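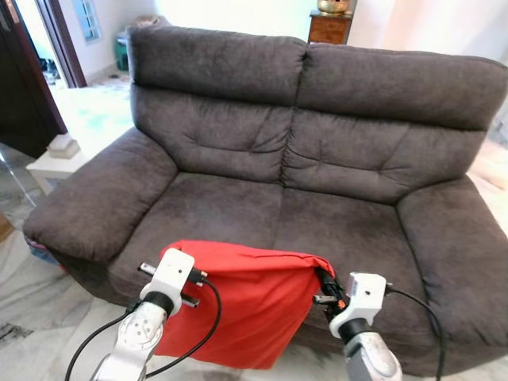 AROUND THE HOUSE

Sofa care before the spring move-in

The furnished units at Hatlow get new tenants in February, and Agnes Imrie has asked that every sofa be gone over before the keys are handed out. There are 20 on the list this year. Most are the brown two-seaters with the padded backs and the thick rolled arms. Pull things out from underneath first, then vacuum the arms and seat with the brush head. Wipe the fabric with a damp cloth and leave the windows open until evening.

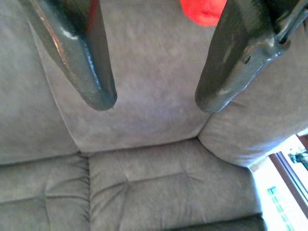 Crumbs collect in the seams, and a brush head will not reach them. Use the narrow nozzle and hold the cushion back with your free hand. Start at the top and work down. The line where the back cushions meet the seat needs a second pass, and so do the seams between one back cushion and the next. Light marks in the nap usually brush out by hand. If one doesn't, leave it alone and write down the unit number.

Nozzles and spare cloths are in the Clondurar storeroom, shelf 144. Zixuan Yu has the sign-out sheet until 5 p.m. Please return nozzles the same day.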